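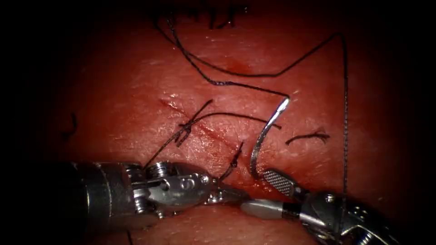
Straight cut in the pad, instruments at the lower edge.

July, notebook 2, thread and knots

Started 8:40. Room at 22 degrees, and it stayed there until lunch, which I note with some satisfaction after last week.

The question is still the same one. Why do the knots from the Zaswood spool slip in the pull test, when knots from the Damus spool, same thickness on the label, same person tying, do not slip or slip only a little? Ferenc is of the opinion that it is the coating. Norbert thinks it is me. I would like to have an answer before he comes back from his holiday.

What I did first was to put away all the old results in their own folder. They were made with cut ends of different length, and the ends matter more than I believed in spring. When the end is short, the knot can creep a little and the end disappears into it, and then I write "open" for a knot that was maybe quite good at the beginning. So from now on the ends are left long, and I cut them only after the sample is taken off the tester.

Tying was done over the steel rod, as before. Rod cleaned with alcohol and left to dry. I tie one half of the samples from Damus, then change to Zaswood, then back again, so that tired fingers are shared between both. Veronika suggested this and it is a good suggestion. In the old series I always tied Zaswood in the afternoon, and I am ashamed a little that I did not see the problem with it.

Notes on the feeling of the thread, before I forget them:

Damus is dry to the touch and a bit stiff. It keeps the curl from the spool, and it is annoying to straighten, but when the second throw goes down you feel it bite.

Zaswood is softer and more smooth. It is very nice to handle. The first throw opens again if I don't keep tension with the left hand, and I have to correct it often. I write a small "c" next to each sample which I corrected. If the slipping ones are mostly the "c" ones, then Norbert has right, and I will tell him so.

Soaking. Half of each group went in salt water overnight, in the covered glass dishes, and the other half stayed in the drawer. The dishes from Rácz have lids which do not close flat. I put a glass plate on top with a weight. Please do not lift the plate to have a look, even if the label is hard to read from the side. I have now put a second label on the front.

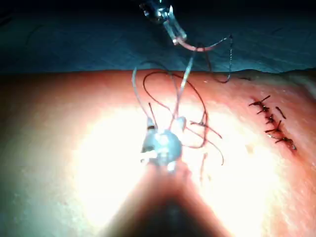
Ilona Jakab
Laboratory technician, materials bench

Continuing after lunch. The tester needed its zero again. It drifts when the window side of the room gets the sun, and I have asked already for a blind. Until it comes, I set the zero before each group and write the value in the margin. It takes one minute and I prefer to lose the minute.

The clamps are the other matter. With the rubber faces, the soaked thread slid in the clamp itself, and on the curve this looks almost exactly like a knot which is slipping. I have compared the two curves for a long time. The difference is in the shape of the step: a knot gives small sharp teeth, and a clamp gives one long soft slope. I am not sure anybody made this difference in the old series, me included. Ákos cut new faces from the fine sandpaper, grit side to the thread, and after this the soft slopes were gone. But now a few dry samples break at the clamp. So: rubber for dry, sandpaper for wet. I know this is not elegant, since the two groups are then not held the same way. I have to write it in the report clearly, and maybe we should do a small series of dry ones in sandpaper, only the ones which survive.

Samples pulled until today, all groups together: 193. The ones which broke at the clamp are included in this number and marked with a cross in the table. I don't remove them. Ferenc wants to remove them and we did not agree on it yet.

What I see in the table, without any statistics:

Dry Damus breaks at the knot or close to it. It breaks clean. I have nothing to say about it.

Dry Zaswood, many slip first and then hold, and then break at a good force. For a person who looks only at the maximum force, the thread is excellent. For a person who looks at how much the loop has grown until then, it is not. I think this is the reason why the supplier's sheet and our table do not look like the same product. They don't give the loop growth at all.

Wet Damus is a little weaker, more soft, no slipping worth to mention.

Wet Zaswood is the surprise. It slips less than the dry one. I expected the opposite, and I checked that the dishes were not exchanged. They were not, the labels inside agree with the labels on the front. If the coating swells or goes partly into the water, it could explain it. The water in the Zaswood dish was perhaps slightly cloudy in the morning, but I did not have a clean dish beside it for comparing, so I can not claim this. Tonight I put also one dish with only salt water.

And the "c" samples: they are spread over everything, the ones that slip and the ones that do not. So it is not my left hand, or not only.

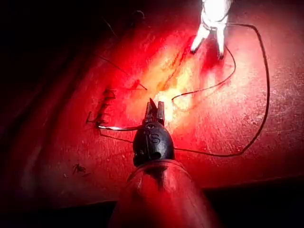 The next thing is then the number of throws. The whole series is done with the same knot, and a smooth thread probably just wants one more throw than we give it. Veronika says every surgeon she worked with would add it without thinking, as soon as the thread feels slippery in the fingers. It may be that our complete question is only this. Still I would like to see it in a curve, and not only hear it.

Plan for tomorrow morning, in this order: zero, control dish, then Zaswood dry with one additional throw, then the same wet. Damus only if there is time. The spool of Damus is getting thin, and the new one is ordered through Furnmont, who wrote that it is "on the way" but did not write from where.

Small things:

The good scissors are back in the drawer with the green handle. They are for thread only. Somebody cut tape with them and I spent a long time with cleaning the blades.

The magnifier lamp makes a noise when it is warm. Ákos looked into it and could not find the reason. I switch it off between the groups.

File names on the tester computer: please spool first, then dry or wet, then the running number. I found a file with the name "new test good" and I have opened it, and it is neither mine nor very good.

Question for Ferenc: do we have still the old sheet of Zaswood, from before they changed the label? I remember that the coating was described there with another word. I looked in the cupboard and in the shared folder. Maybe it is in your office, in the box under the printer.

Stopped 17:20. Dishes covered, plate and weight on top, tester switched off, window closed.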